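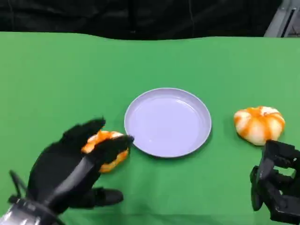 3.2 Laying the table

By Oriana Riquelme and Bořivoj Kratochvíl
12/7/24
39 shares · 0 comments

Figure 4. Small decorative pumpkins and a shallow, pale lavender plate on the green cloth.

We were fond of this arrangement from the start, and it is perhaps the plainest of all those we tried at Sercombe. The empty plate (Figure 4) gives the eye somewhere to rest, and its quiet colour lets the orange streaks on a cream pumpkin stand out very nicely against the green. In February we had asked 100 visitors which table they would most like to sit down to, and a good many wrote kindly, and at some length, about the cloth. Lihua Xiong read every reply and sorted them by colour, as set out in Section 3.3.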